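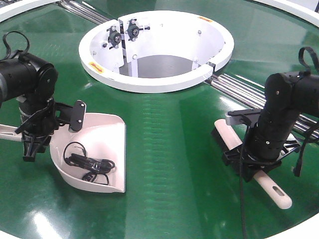

Zwei Arme, Kehrschaufel und Handfeger

Kausar Minhas
Hallo zusammen, gibt's bei euch eine feste Regel, wann man auf den Drehtisch greifen darf? Bei uns in Grotside macht das jeder anders – mich nervt's langsam.

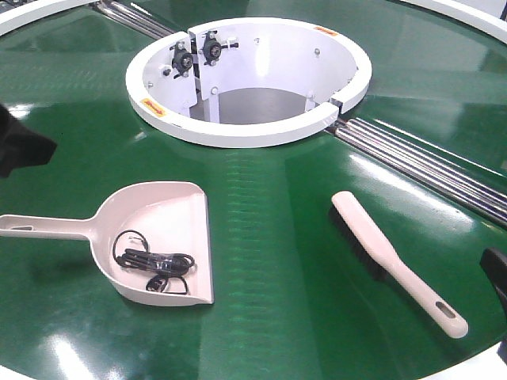

Schaufel und Feger auf dem Tisch, Kabel in der Schaufel

Ragnvald Tveit
Ja! Erst Halt, dann Freigabe abziehen, dann Hand rein. Auch wenn's nur ein Kabel ist. Steht bei uns seit Mai so am Schrank, und die Warnaufkleber bleiben dran.

Fisum
Pause drücken reicht doch?

Hägglund
Nee, Pause ist kein Halt – bitte nicht so machen.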